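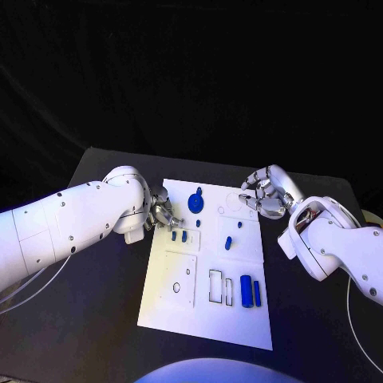
1/ Moving to a small town: what I learned about the bus

I moved to Pirnton in January. I sold my car before, so now I depend on the bus to Wike, where I work. I write this for other people who think about doing the same.

2/ The line is number 31. In the morning it comes every 40 minutes. This sounds bad, but after two weeks you know the times by heart and you stop looking at the phone.

3/ The monthly ticket is sold only at the Starngate office, not on the bus. I did not know it and I paid single tickets for the whole first month. Please do not repeat my mistake.
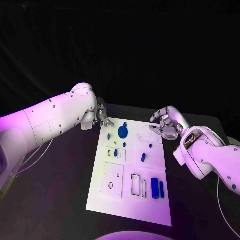
4/ The return in the evening is more difficult. The last bus leaves Wike at 19.10, and if the train from Verer is late, it does not wait. I missed it 4 times. A taxi costs more than my lunches for a week.

5/ Things I carry now: a thin raincoat, a book, coins. The stop near the church has a roof but no bench. The next one, by the school, has a bench but no roof. I choose according to the weather.

6/ Would I buy a car again? For the moment no. Somebody asked me about the bicycle: the road to Wike has no lights after the bridge, so I will try it in spring and write again.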